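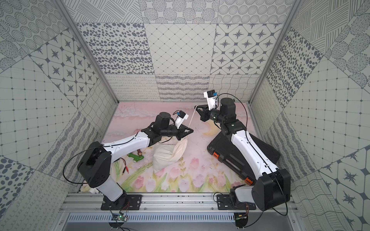 Trallen Teleoperation Group
Minutes of the May meeting

Started 4:00 p.m. in the Stirnis workroom. The minutes of the last meeting were accepted with one correction (the gripper pads were ordered, not delivered. They have now been delivered!).

1. Two-arm demonstrations

The Kara set now stands at 496 usable demonstrations, and the target for the first training run is 700. Everyone was very pleased with the pace. The drawstring bag is the task people want to talk about, and most of the hour went on it.

Operators report that pulling the cord with both grippers is much nicer to drive than last season's one-arm version. The trick that has been passed around is to get a pinch on the cord with one arm, hold completely still, and only then bring the other arm in. If both hands move at once the bag gets dragged along and the wrist cameras lose the cord. One operator said it finally felt like using her own fingers, and there was general agreement (and some envy from those who haven't had a turn since the leader arms were re-tuned).

Agreed: a take counts when both grippers hold the cord and the operator has made a deliberate pull. Dropped cords stay in if the operator picks up again and carries on. We want the recoveries, they are some of the best material we have.

2. Clutter

Discussion of how much to leave lying on the mat. Bag, hard case, hose nozzle and the banana plug leads were all thought good company for each other, a nice mix of soft, hard and thin. Move things between takes, and turn the case to a new angle each time. Loose leads should be kept clear of the shoulder joints.

It was asked whether the tulip mat is too busy. The feeling was no, keep it, and keep the patterned wall panels too. A plain gray mat will be tried for one batch so that we can compare.

3. Śliwiński leader arms

The trial pair has a lighter trigger and it makes a real difference with thin cord. Two people found the left trigger sticky when closing slowly. To be looked at before the next batch. The request for a foot pedal to start and stop recording was approved with enthusiasm, as reaching for the keyboard spoils the last second of a take.

4. Session length

Sessions will be up to 20 minutes, then swap. Tired hands show in the data, the motions get jerky and the pauses get long.

5. Next tasks

Suggestions: plugging the leads into a socket block, opening the latches on the case, passing the nozzle from arm to arm. The latches won easily. Operators to try them by remote first, and by hand-guiding the arms if the force is hard to judge.

Actions
Foot pedal: order and fit.
Left trigger: clean and test.
Gray mat: cut to size.
Latch task: write the start and end rules, 3 practice takes per operator.

Closed 5:10 p.m. Next meeting in June, same room.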